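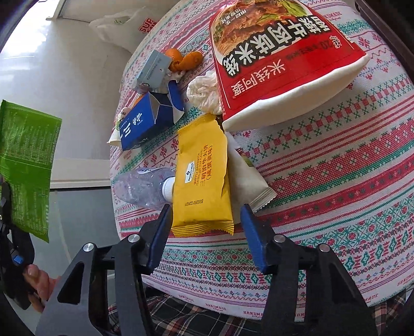 The table before I got to it, 2025-07-01.

Slow day. I slept later than I meant to and spent the first hour moving between the kitchen and the window with coffee. The heat hasn't let up, and Lalavcombe smells like cut grass and tar from the road work on Jiston Street.

The table has been bothering me. I like the cloth, with its snowflakes and zigzags and HANDMADE in little red capitals along the border, and I never get to see it because of what gets left on top. The big red bag of rice noodles with spicy beef has been out since I carried the shopping in. I keep meaning to cook it and then making toast. The salted egg yolk waffle sandwich was better than I expected, saltier than sweet. I would buy it again, though not the large quantity I was tempted by.

Paid the Storkine bill, $56, up from May. Wrote the amount in the back of this book with the others. Sikder still hasn't called about the gutter. I left a message and will try again if I hear nothing by the end of the week.

Read to page 143 of the library book and gave up on the middle section, which is all letters. It goes back in 6 days, so I may skip ahead and see if the ending is any good.

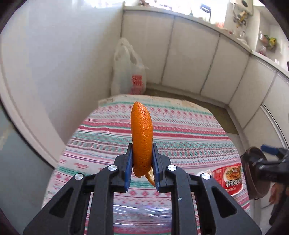 Orange peel is another thing I let pile up. My mother used to dry it on the stove and put it in with the winter clothes, and I think of that every time I throw a piece away. I could try it in the oven on low, but not in this weather.

The plan for the table is simple enough. Empty bottle to recycling, tissue and peel in the trash, noodles in the cupboard over the sink, blue box flattened. Then shake the cloth off the back step and put it on the line for an hour. It could use a wash too - the border always looks dingy before the middle does.

Supper will be the noodles if I can find the big pot. Alarm set for 5, to water the beans before the sun gets on them.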